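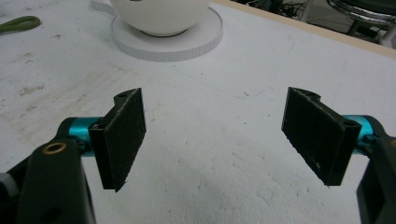 How often do the finger pads on a hand-held gripper need replacing? On ours it works out to every 50 hours of logged use, and sooner if the edge of the grip material has started to lift instead of just fraying.

I have kept a maintenance log on the pair of Danach grippers since February, and the pads take up more lines in it than everything else combined. The current set went on at hour 166. A fuzzy gray fringe shows up along the lower edge early on and I ignore it. What I check is the corner at the tip. If a fingernail can get under it, the pad comes off.

The procedure, as it stands now:

Lock the slide fully open and take the load off the spring. Back out the small screw at the mounting bracket with a 2 mm driver. The stock screws from Trevley are soft, and a worn driver will round the head on the first try. Lift the pad away from the turquoise joint straight, without twisting. Clean the old adhesive off the block with isopropyl alcohol and a plastic scraper, then leave it until the surface is fully dry. Cut the new strip slightly long, press it down from the bracket end toward the tip, and trim it with a fresh blade.

Clamp time is six hours. The sheet that comes with the material says less, but I had two pads creep at the tip when I followed it, and none since I went longer.

Refitting takes more care than removal. Both pads should lean inward by the same amount and meet along the full height when the gripper closes. I check this with a strip of copier paper at the top, middle and tip. If the paper slides out at the tip but holds at the top, the bracket is seated crooked and the screw has to come out again. Shimming the pad hides the problem for a week or so and then wears one corner.

The joints themselves have needed very little. I wipe them with a dry cloth and put nothing on them. Pieter Desmet runs a light oil on his, and his pads pick up every bit of lint in the building, so I have stayed with dry.

One open item is the Clikbridge connector, which drops out when the cable is pulled sideways. I have a Hämmerli strain relief on order – the short version, since the long one fouls the housing at full travel. I will add the part number to the log once it has been on for a while and I know whether it holds.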